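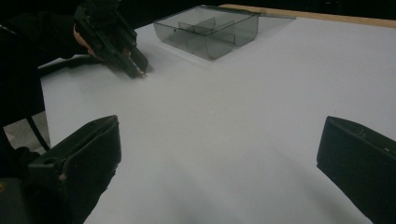 Le tiroir commence par une boîte vide

Ruairí Hegarty range les tiroirs des autres depuis 11 ans. Des tiroirs de cuisine, de bureau, d'atelier de couture, de cabinet dentaire une fois. Il facture à la demi-journée et n'apporte presque rien avec lui : un mètre, un chiffon, des étiquettes, et des boîtes à compartiments en plastique transparent légèrement fumé. Les boîtes arrivent vides. C'est sa règle, et il y tient.

« Les gens veulent que je leur dise combien de cases il faut, explique-t-il. Je n'en sais rien tant que je n'ai pas vu ce qu'ils ont. »

Son local se trouve à Drurnel, au-dessus d'un magasin de peinture. On y monte par un escalier raide, et on arrive dans une pièce où il essaie ses boîtes avant de les proposer à ses clients. Il travaille sur du blanc. Une vis noire, une aiguille, un trombone, un bouton de nacre s'y retrouvent en un coup d'œil, ou presque pour le bouton. Sur une table en bois veiné, dit-il, il a déjà perdu une heure à chercher un ressort de stylo.

Tout vider, vraiment tout

La méthode est simple et un peu pénible. On sort le tiroir entier de son meuble et on le retourne sur la table. Pas de tri au fur et à mesure, pas de « ça, je le laisse ». Ce qui est collé au fond se décolle avec une carte en plastique. Le tiroir est essuyé, puis mesuré à l'intérieur : largeur, profondeur, hauteur sous le meuble. Cette dernière cote est celle que tout le monde oublie, et un tiroir qui coince sur le bord d'une boîte finit par ne plus être ouvert.

Viennent ensuite les tas. Hegarty n'en fait que 3 au départ : ce qui sert, ce qui pourrait servir, ce qui part. Le deuxième est toujours le plus gros. Il le laisse de côté jusqu'à la fin de la séance et y revient avec le propriétaire du tiroir, assis, un café à la main. Il ne jette jamais rien lui-même.

Chez une cliente de Noonan, un seul tiroir d'entrée contenait 200 pièces de petit matériel, de la cheville au jeton de caddie. Elle les avait comptées avant son passage, par curiosité, et avait noté le chiffre sur une enveloppe qui se trouvait elle aussi dans le tiroir. Il en est resté moins de la moitié. Les piles ont été testées, les clés sans serrure sont parties dans un sachet daté, et les élastiques, secs pour la plupart, à la poubelle.

Petites cases, grandes cases

Une boîte à compartiments paraît une chose évidente. On l'achète, on la remplit, on l'oublie. Le choix des cases demande pourtant un peu d'attention. Les petites cases carrées conviennent à ce qui se compte à l'unité et se prend entre deux doigts : punaises, perles, rondelles, fusibles, agrafes. Elles conviennent mal aux stylos, évidemment, mais aussi aux rouleaux de ruban adhésif, que l'on essaie toujours d'y faire entrer de travers.

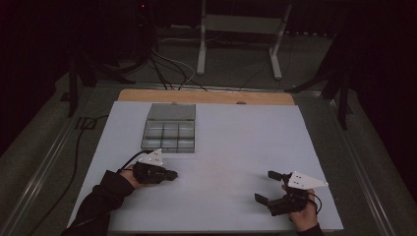

Hegarty recommande de réserver les cases les plus proches de la main à ce que l'on prend tous les jours. Le reste peut aller au fond. Il conseille aussi de laisser une case libre, une seule, pour ce qui n'a pas encore de place. Elle se remplit en quelques semaines. Quand elle déborde, il est temps de regarder ce qu'elle contient et de lui trouver une vraie destination, dans cette boîte ou ailleurs.

Le plastique transparent a ses partisans et ses adversaires. Hegarty l'utilise pour une raison pratique : on voit le contenu de côté, sans soulever la boîte ni se pencher au-dessus. Les parois prennent les traces de doigts et se rayent, il le reconnaît volontiers. Un peu d'eau savonneuse et un chiffon doux suffisent pour les traces. Contre les rayures, il n'a rien à proposer.

Il met en garde contre les éponges abrasives et contre le lave-vaisselle, qui a déformé plusieurs de ses boîtes dès le premier cycle. Pour le sable et la poussière accumulés dans les angles, un pinceau sec à poils courts fait l'affaire. Il en garde un dans sa poche de chemise.

Le cas de l'atelier

Ruairí Nic Aodha répare des montres à Brendov et a fait appel à lui en novembre. Les deux hommes partagent un prénom et une certaine impatience devant les notices. L'établi de Nic Aodha comptait 2 tiroirs, l'un pour les outils, l'autre pour tout le reste : bracelets dépareillés, verres, couronnes, tiges, fonds de boîtier conservés « au cas où ».

Ils ont commencé par le second. La première répartition, par type de pièce, n'a pas tenu. Nic Aodha cherchait ses pièces par montre, et passait d'une case à l'autre pour réunir ce dont il avait besoin. Ils ont tout ressorti et recommencé, une case par réparation en cours, avec un petit numéro reporté dans le cahier de l'atelier. Les pièces de réserve sont allées dans une autre boîte, rangée plus bas.

« J'étais vexé d'avoir perdu la matinée, raconte Nic Aodha. Mais je m'en sers encore, et le cahier est à jour. Avant, il ne l'était pas. »

Hegarty cite souvent cette visite. Le rangement par catégorie est celui auquel on pense d'abord, parce que c'est celui des rayons de magasin. Chez soi, on range souvent mieux par usage – tout ce qu'il faut pour recoudre un bouton dans la même case, fil compris, même si le fil « devrait » être avec les fils.

Étiqueter ou non

Les étiquettes divisent davantage que le plastique. La marque Floltov vend des planches prédécoupées que Hegarty emploie pour les ateliers et les bureaux partagés. À la maison, il s'en passe la plupart du temps. Une étiquette fige le contenu d'une case, et l'on hésite ensuite à changer d'avis. Il préfère attendre un mois, voir ce qui a bougé, puis écrire au crayon sur un bout de ruban de papier.

Là où plusieurs personnes utilisent le même tiroir, l'étiquette redevient utile, à condition d'être placée sur le bord et non au fond. Sous une couche de trombones, le mot « trombones » ne rend pas grand service.

Avant d'acheter

Ceux qui veulent essayer seuls peuvent commencer sans boîte neuve. Des couvercles de bocaux, des boîtes d'allumettes ouvertes ou un moule à muffins suffisent pour tester une répartition pendant quelques jours. On mesure ensuite l'espace occupé et on achète en conséquence, en gardant un peu de jeu sur chaque côté pour pouvoir sortir la boîte du tiroir.

Mieux vaut aussi regarder la hauteur des séparations avant de passer en caisse. Trop basses, elles laissent passer les petites pièces d'une case à l'autre dès que l'on referme le tiroir un peu fort. Un fond de feutrine limite les glissements, mais il retient les poussières métalliques et se nettoie mal. Hegarty l'a abandonné pour les vis et le garde pour les bijoux.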